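Trying Out Grippers on a Bench Arm: Workshop Tips

Last updated: January

These notes are for anyone with a small arm on a workbench who is trying to decide which gripper to keep on it. They come from swapping three grippers on the same arm over one winter: the Umton two-finger, the Pudel soft-tip, and a Gebru parallel jaw bought used. The controller was a Doko the whole time, so any difference came from the gripper or the way it was mounted.

Pick one job and stay with it

Comparing grippers on different jobs tells you very little. We used old desktop computers as the test piece. They are cheap, they have parts of many sizes, and the walls of the case punish a gripper that is too wide. Write down the job in one sentence before you start, such as "pick up a memory module from the holder and bring it over the slot." If you change the sentence, start a new page of results.

Lay the work flat

A tower standing up makes the arm reach in sideways, and most small arms are at their weakest that way. Put the case on its side with the open face up and come down from above. Unplug it first and hold the power button for a few seconds. Take off rings and watches, and touch bare metal on the case before you handle any boards.

Check clearance at the wrist as well as the fingers

The fingers nearly always fit. The trouble is the wrist, and anything bolted to the side of it. Lower the arm by hand or at the slowest jog speed and stop at each edge of the case. The drive cage and the power supply are the two places to watch. Our Pudel had the best fingertips of the three, but its body is wide and it touched the cage on 9 of the first 19 tries.

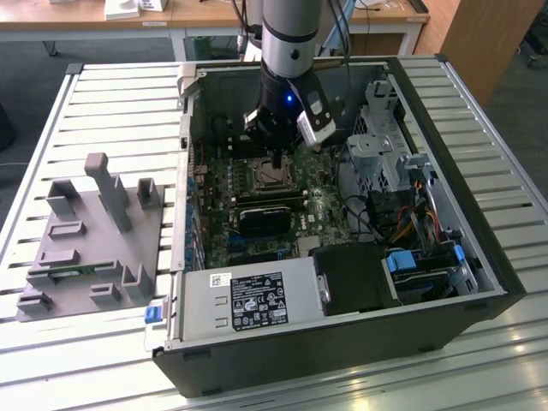
Mount the camera where it sees the fingertips

A camera on the wrist is worth the trouble for work inside a case. Angle it down so the tips and the target are both in view at the height where you close the fingers. Views from farther up look good and don't help much. Once it is set, mark the bracket with a paint pen so you can put it back the same way after a swap.

Make a holder for loose parts

Printed holders on a flat plate save more time than a better gripper does. Leave enough room on both sides of each slot for the fingers to open. Screw or clamp the plate to the bench - tape creeps over an afternoon. If you move the plate, teach the pick points again.

Route the cables with slack

Run the cables up and away from the work, then move the arm through its full reach before you tie anything down. A cable that pulls tight at one end of the travel will shift the wrist a little every time, and you will blame the gripper for it.

Change one thing at a time

Keep speed, closing force and approach height the same for the first round with each gripper. After that, tune each one separately and run it again. The used Gebru looked the worst until its force was turned down, and then it passed the Umton.

What we kept

The Umton stayed on the arm. It cost 129 against nearly twice that for the Pudel, and it has been through about 1,000 cycles on the original pads. The Gebru is in a drawer as a spare. Its mounting screws are a different length from the others, so they are in a bag taped to the body.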